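From: the Bundier list
Date: March 20, 2018
Subject: Re: [bundier] Small bags on rolls - drawer, box or tray?

> We've got to the stage where the bags have taken over. There are the
> nappy sort, the dog sort, the freezer sort and some pedal bin liners,
> all on rolls, all in one drawer under the sink, and the drawer no
> longer shuts. I tried the Podska divider everybody here was raving
> about in the winter and the slots are the wrong width for anything
> I own. Before I spend more money: does anyone keep theirs in
> something open? And do you sort by colour or by use, or do you just
> chuck them in and hope? My other half favours hope.

I held out with hope for years, so give your other half my regards.

I can't help with the Podska, having sent mine back. The slots might suit someone who buys one kind of bag, in one size, for life. I buy whatever is on the end of the aisle, and so my rolls come in several colours and no two makers agree on how fat a roll should be. What I can speak for is a plain white plastic tray with no lid and no dividers, the kind that used to be sold for cutlery before cutlery trays got ambitions. Rectangular, and deep enough that a roll put in on its end stays more or less on its end.

The first rule is to get everything out in front of the tray before you put anything back. I used to skip this and poke new rolls into whatever gap there was, and that's how you end up owning three open rolls of the same thing and a torn one at the bottom you'd forgotten about.

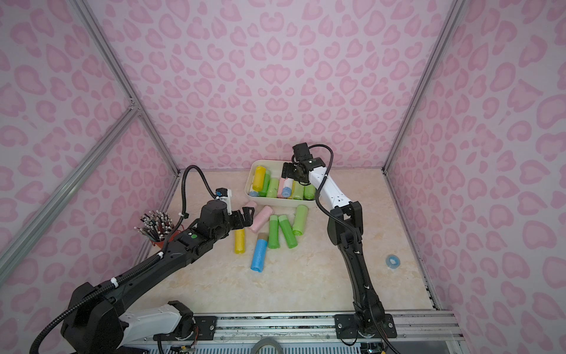
The second rule is to stand them up. I know the drawer people will write in. Laid flat, rolls look very tidy for an afternoon, and then you take one from the bottom layer and the lot slides about like logs. On end you can see the top of every roll and pull out one without waking the others. They will lean. Mine lean whenever there's a gap, and the cure is to fill the gap, either with another roll or with something that isn't a roll and doesn't mind standing in for one. A small jar or tub does nicely.

As to colour or use: I started with use, made labels, and was defeated within the week by a green roll that could have gone under two headings. Now I go by colour and it works better than it deserves to. Yellows at the left, greens at the right, blues and whatever else in the middle. You don't have to read anything, and visitors who insist on helping can manage it without a briefing. Pink is a nuisance. There's never enough pink to make a proper section and it looks wrong next to everything.

The greens are also a nuisance if you have more than one shade. I did try going from light to dark and then remembered I was filing bin bags.

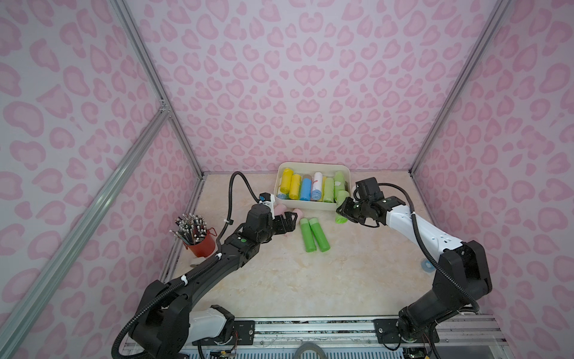

Yellow end to green end, with lime greens still out in front.

A few odds and ends that may save you some bother:

Cardboard cores. Rolls with a proper core stand up better to the last bag. The coreless ones go soft as they're used up and end by folding over at the waist. Put those between two firm ones, or use them up first. I do the second, having got tired of the first.

Wrappers. I leave the printed label on if the roll's a kind I don't buy often, as otherwise I can never remember what it was called when I want more. The rest come off. The loose end wants tucking in before the roll goes back, or you'll lift one out and bring a streamer of its neighbour with it.

Short rolls. Put them at a front corner. In the middle they vanish behind the tall ones and you buy another 50 bags you didn't need. I speak from experience and a cupboard shelf.

Where to put the tray. Against a wall, long side along it, and leave some bare worktop in front. I had mine on the cupboard floor to begin with and every time I wanted a bag I was on my knees with a torch. If you must have it in a cupboard, choose a shelf at elbow height and don't let anybody put a colander on top.

How many. The tray decides. When it's packed so that a roll needs pushing in, you have enough, and the multipack offer can go to some other household. This is the part I'm bad at. There was a Dijkstra sale in March last year and I came home with 17 rolls, most of which lived in a carrier bag on the back of a door until well after Christmas. A bag of bags of bags, as was pointed out to me more than once.

Somebody asked further up the thread whether the Prakedia box with the slot in the front is any good. It's fine if you want one roll in it. I had two of them and they're holding string now.

If your drawer really won't shut, I'd do the whole job in one go. Mine took less time than reading the thread did. Test the end of each roll as you go, and if the perforations have given up and the bags come off in ribbons, throw it out. You'll want to keep it for something. You won't use it for anything.

I'd be interested to hear from anyone who has made the flat method last more than a month, particularly with the thin freezer ones, which in my hands roll out of everything. And if anybody has found a home for pink, please write in.

On the other matter, the digest is still arriving twice here. I've unsubscribed one address and now get it twice at the other.

-- 
To leave the Bundier list, send a blank message with "leave" in the subject line.
Please trim quoted text when replying.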